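Home | Notebook | Route Log | Parts Bin | Contact

Club workshop notebook, February

Wheel truing and hub service ahead of the spring group rides. Stand 2, starting 8:20 a.m. Present: Laing, Crichton, self.

Rear wheel, Tosberg hub, bike 711. Lateral runout 1.2 mm at the rim joint, radial within limits. Drive side tension uneven, two spokes low near the valve hole. Brought both up in quarter turns and relieved stress by hand. Final lateral 0.3 mm. Bearings gritty on the left, so cleaned and regreased both sides. Cone adjustment took three tries. Slight play with the wheel out, none when clamped. 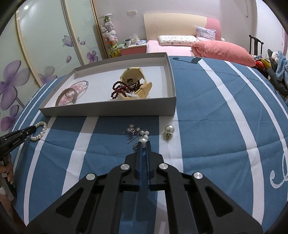 Photo: Perihan Avcı

Front wheel, same bike. No truing needed. Rim tape replaced, old tape had shifted off two spoke holes. Tire remounted at 80 psi, held overnight.

Chain wear on the Samar loaner reads 0.75 percent. Log shows 1280 miles on it, less than expected. Crichton suspects the wet gravel loop. Cassette skips on the third cog under load. Replace both. Carrilho to check whether Curkus has the cassette in stock.

Open: brake pads on bike 20, left lever reach on the Ríos tandem. MacLeish has the torque wrench.

2 comments | 5 shares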